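Filed under: Home & Kitchen > Laundry and Linens

Tablecloth Stain Tips I No Longer Believe
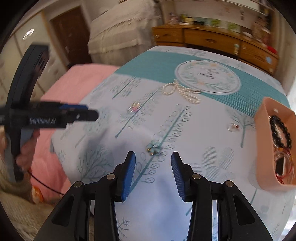 Most stain advice gets copied from one page to the next without anybody spilling anything first. I have been washing table linens for a long time, and I tried the famous remedies on scraps cut from old cloths before I let them near a good one. A pale cloth with a plant pattern, like the one on this table, is the kind that causes the most worry, as the plain background gives every drip away and a harsh bleach can take the leaves along with the stain. So most of what follows was tested on printed cloth.

Salt on red wine. It soaks up some of the puddle. So does a paper towel, and a paper towel doesn't grind into the weave when somebody leans on it. I blotted one scrap and salted another, then washed both. I could not tell them apart. Blot, rinse from the back with cold water, and keep the salt for the potatoes.

White wine on red wine. Same result as plain water, at a higher price.

Club soda. I wanted this one to work. The bubbles look busy, but tap water did the same job on coffee, tea and wine. If the club soda is already open and the sink is far away, fine.

Hair spray on ink. Older sprays were heavy on alcohol, and it was the alcohol that lifted the ink. Plenty of newer ones have much less of it and leave a sticky patch. Use rubbing alcohol on a cotton ball, with a folded towel underneath, and move to a clean part of the towel every few dabs. Try it on the hem first. One of my prints lost its green before the ink budged.

Baking soda and vinegar together. Mix them and they mostly cancel each other out. You get fizz and slightly salty water. Either one alone has its uses – baking soda paste on a greasy spot, vinegar diluted with water on a tea ring – but they don't belong in the same bowl.

Candle wax and a warm iron. This does work, with limits. Let the wax harden, pick off what you can with a dull knife, then press between plain brown paper with the iron on low. Colored candles are another matter. The wax goes and the dye stays, and the heat can help it stay. For those I scrape, skip the iron, and dab with rubbing alcohol.

Special sprays. I bought a bottle of Jisix after reading a lot of praise for it. On gravy it did well. Dish soap rubbed in with a thumb and left for half an hour did equally well. I finished the bottle and didn't buy another.

What I do trust is dull. Get to it early. Use cold water first on anything with egg, milk or blood in it. Keep the cloth out of the dryer until you have looked at it in daylight, and if a mark is still there, wash it again.

As for storage, I don't buy the rule that linens must be wrapped in blue tissue. Put them away clean, with no starch, and refold them along different lines now and then. I do mine in September, before the holiday cloths come out. A cloth that has yellowed along the folds sometimes comes back after a long soak in oxygen bleach, and sometimes it doesn't.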